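I've been using the Derkine teaching kit for long enough now to have proper feelings about it, so here goes. It's the software half of a two-armed setup: you show the robot a job by hand, it learns from your runs, and then it has a go by itself. The idea behind it comes from a paper by Thaddeus Ostrowski and Marcus Esposito, who wanted to know whether a robot copes better with a long job if you teach it where each stage ends. Our job is loading buns into a steamer. I got very hungry.

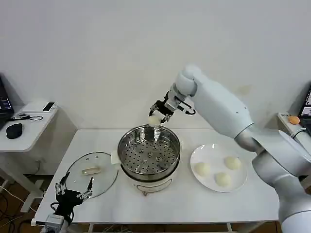
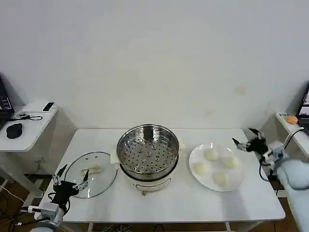
Bun loading, both with the lid off and lying to the left of the pot. In the first, the right arm has a bun over the steamer.

Setting up was easier than I'd feared! Barrett Crenshaw had warned me about the Stivbridge package we used before (which ate most of my May), but with Derkine I was recording by lunchtime. You do your run, tap a pedal whenever you think one stage is done and the next is starting, and that's your labelling finished. No sitting there afterwards scrubbing through footage with a cold cup of tea.

We gave it 888 runs, which sounds mad, but they're short and you get into a rhythm. Then we trained it two ways, once with the stage marks and once without, and let both versions loose on the same table.

The version without the marks is fine at picking up a bun. Lovely, even. Where it falls down is remembering what it's meant to be doing: it would put a bun in, drift back towards the plate, hesitate, and sometimes hover there until I stopped it. The version with the marks hardly ever did that. It moves on. Everett Delacroix thinks some of the gain is just down to tidier data, and he may well be right, we haven't separated the two yet.

Grumbles, then. The grip force settings are buried 4 menus deep and the default is far too keen for anything squashy. The lid is still a weak spot with either version; glass seems to confuse it, and if the handle is turned at an odd angle the left hand goes for the rim. And the manual is dreadful. Booker Fitzsimmons ended up writing us 2 pages of notes and those are what everybody uses.

I'd also like it to cope with a plate that's been moved during a run. Shift it a few inches and it reaches for where the buns were. The paper does admit this, to be fair, in a rather small paragraph near the end.

Would I buy it again? For long fiddly jobs with clear stages, yes, happily. If you only want something picked up and put down, the cheaper Oddale kit will do you and the pedal is money wasted. I'm knocking off a star for the menus and another for the manual, so 3 out of five from me.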